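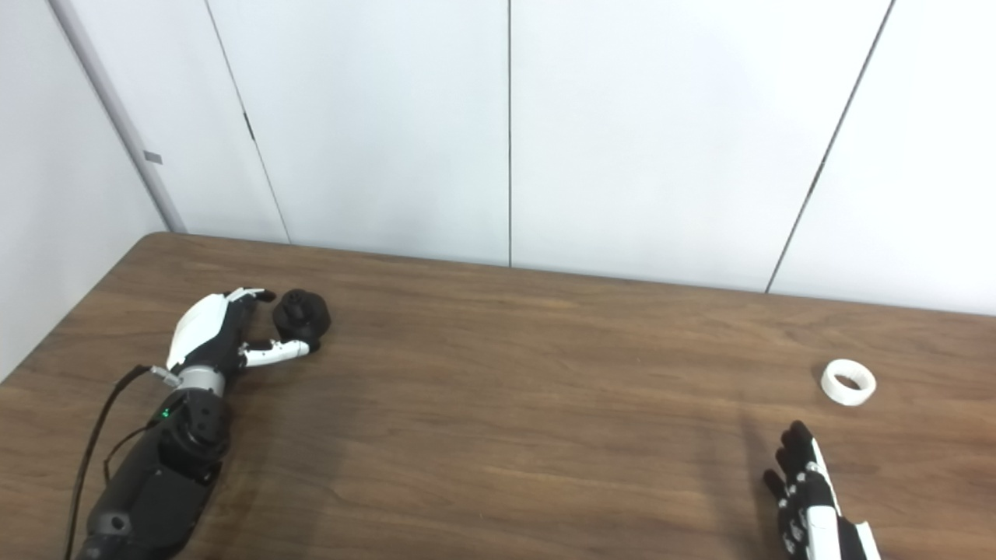

Gosham House: The Small Workroom

Home Rooms Gallery Hire Contact

Search this site Enter keywords Go

The small workroom at Gosham House reopened in December after a refurbishment planned by Védís Østergaard and carried out under the supervision of Oluf Bergmann. This page forms part of the Gosham House gallery and is intended for groups considering the room for meetings, practical classes or bench work.

Tabletop and wall panels, small workroom.
Medium-brown wood with a long, wavy grain, set against smooth white paneling with narrow dark seams. The corner of the table at the left is rounded.

About the table

The table was made to order by Norðdahl and is the principal piece of furniture in the room. The designer asked for a warm color that would sit comfortably beside pale walls, and for a surface on which the natural figure of the wood remained easy to see. The finish has a soft sheen under the ceiling lights.

Users are asked to place a mat beneath anything heavy or sharp. Spills should be wiped up promptly with a soft cloth. Abrasive pads, bleach and furniture sprays must not be used on the surface, and adhesive tape should not be applied to it at any time – a supply of weights is kept at the front desk for holding down papers and patterns.

About the walls

The paneling was supplied by Tretivik. It replaced painted plaster that had become difficult to maintain, and the white was chosen to keep the room bright during the winter months. The panels may be cleaned with warm water and a mild soap. Hooks, pins and nails are not permitted. Groups wishing to display work should request one of the 3 freestanding boards when making their booking.

Using the room

The small workroom is available from 9 a.m. and must be vacated by 5 p.m. Bookings are accepted for a half day or a full day. The person named on the booking is responsible for the condition of the table and should report any marks or scratches to the front desk before leaving. Keys are to be returned to the same desk.

Visitors who require a larger space may prefer the Gromwood Room on the same floor, which has a floor area of 700 square feet and its own entrance from the corridor. A separate gallery page is in preparation for that room.

Last updated: December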